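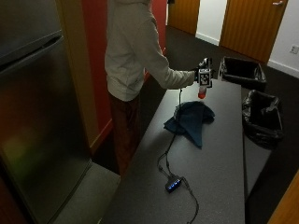 Trilside is a desktop program for recording, replaying and annotating video from fixed cameras. It is developed by Hutsuliak, a software firm that also publishes the measurement package Menance, and is distributed for both office and laboratory use. The program is built on the idea of a session, a single file that holds the video, the camera settings in force when it was made, and any notes added later. Notes may be attached to a moment, to a span of time or to a region of the picture. A region can be drawn by hand or placed automatically on a printed marker, such as the square black-and-white pattern on the front of the handheld device held over the table, and a second region, for instance one drawn on the bottle of red liquid beneath it, can then be tied to the first. Regions tied in this way are stored as a pair and keep their own names and colors.

History

Trilside began as the playback window of Menance, where it served only to check that a recording had been saved correctly. Users of Menance asked for a way to open recordings without a full license, and the window was released as a separate program in April of the following year. The first release could open files but could not connect to a camera.

Version 2 added live recording and replaced the original file format. The earlier format stored each image as a separate entry, and long recordings were slow to open. The new format, called Stenda, keeps images in blocks with an index at the end of the file. Files in the old format can still be opened, although they must be converted before notes can be added.

The build numbered 3194, dated 7/5/18, was the last to support 32-bit operating systems. It remains available from the developer for use on older machines and receives no further corrections.

Features

The main window is divided into a viewer, a timeline and a panel of notes. The viewer shows up to 6 cameras at once, arranged in a grid or with one camera enlarged. Playback can be slowed, reversed or advanced one image at a time, and all open cameras stay on a common clock. Where cameras were started at different moments, an offset can be entered for each.

Recording may be started by hand, at a set time, or by an outside signal. A buffer of recent images is held in memory, so that a recording begun by a signal can include the seconds before the signal arrived. The length of the buffer depends on the memory available and is shown in the status bar.

Tools for adjusting the picture include brightness, contrast, sharpening and correction for lens distortion. Adjustments are saved as instructions and do not change the stored images. They may be copied from one session to another, or saved as a named set. Removing a set from the list does not affect sessions in which it has already been applied.

File formats

Stenda files carry the extension .stn. Each begins with a header of 288 bytes that gives the version of the format, the number of cameras and the position of the index. If a recording is interrupted and the index is missing, the program rebuilds it the next time the file is opened – a process that can take several minutes for long sessions.

Video can be exported to AVI and MP4, and single images to PNG, TIFF and BMP. Notes can be exported as plain text or as a table of comma-separated values. Export to AVI does not preserve the original timing when images were recorded at an uneven rate. In such cases a separate timing file is written to the same folder.

Licensing

The program is offered in two editions. The viewer edition is free of charge and can open, play and export sessions. The full edition adds recording, regions and the editing of notes, and requires a license tied to one computer. A license may be moved to another computer after it has been released from the first.

See also

Menance
Stenda (file format)
Video annotation
Frame grabber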